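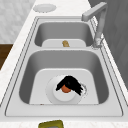

Onier Release No. 32

Onier opens up Delter 5, a planner that practices tidying in simulated kitchens

August
By Sewwandi Thambiah, Onier Communications

WOLHAM — Onier is very happy to announce that Delter 5, the newest version of our task planning software for household robot arms, is now open to every research group and small manufacturer that would like to use it. It has been a long road from the version some of you kindly tried with us at the start, and we want to thank everyone who sent in bug reports, odd results and (more than once) a complete rewrite of our install notes.

Delter takes a plain request, such as "clear the sink" or "put the bread away," and works out an order of steps that a robot arm can try. It looks at what the perception software has found, decides which item to go for first, picks an approach, and hands the motion over to whatever controller the lab already runs. When an item moves or can't be found, the planner goes back and makes a new plan from the point it has reached, so a long job doesn't have to start over from the top.

All of this gets its first workout in simulation, in a library of rendered kitchens we call Bhat. The new release of Bhat comes with 92 kitchen layouts and 133 objects, ranging from fruit and bread to plates, bottles and small bits and pieces that are awkward to name and even more awkward to pick up. Each layout can be loaded with items in different places, and users can save a starting arrangement and return to it as often as they like, which our own team does all day long. 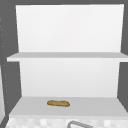

Baguette on the lower shelf of a wall cabinet, rendered in Bhat.

Cabinets have had a great deal of attention this time. A shelf is a tight place to reach into, and earlier versions of Delter tended to choose a nice grip on an object and only then discover that the arm had no room to bring it out. The planner now checks the grip and the way out together, before the arm sets off. It takes a little longer to think, and we believe most users will be glad of the trade.

"I spent a whole Sunday on bread, and I would do it again," said Yutong Shi, who leads planning work at Onier. "You ask for something that sounds so simple, and then you see how many small choices are tucked inside it — which side to come from, how high to lift, where the elbow goes. What I like about this version is that you can open the plan and read those choices for yourself, in words, and argue with them if you want to."

Sinks were the other big piece of work. A basin has steep walls and smooth corners, and bare metal gives a depth camera very little to hold on to, so we rebuilt the way Delter deals with a shaky position estimate. An item whose place is uncertain is now marked for a second look from another angle, and the planner carries on with other items in the meantime if it safely can.

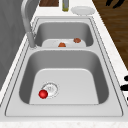 Users can set how cautious they would like the planner to be, from a quick pass that accepts the first good estimate to a slow one that looks again before every reach. The setting can be changed per item or per area of the kitchen, and it is stored with the plan so that colleagues can repeat the run later on with the same choices.

Delter 5 and the Bhat kitchens can be downloaded from the Onier developer pages, along with a starter guide and sample plans for sinks, cabinets and countertops. Groups already using Delter 4 can bring their saved plans across with the included converter, though we do suggest keeping a copy of the old ones. Our support desk in Wolham will be delighted to help anyone who gets stuck.

Media contact: Sewwandi Thambiah, Onier Communications, Wolham

Recent releases
Onier adds readable plan logs to Delter 4
Bhat kitchen library gains wall cabinets and shelves
Yutong Shi to lead planning work at Onier
Onier moves to larger offices in Wolham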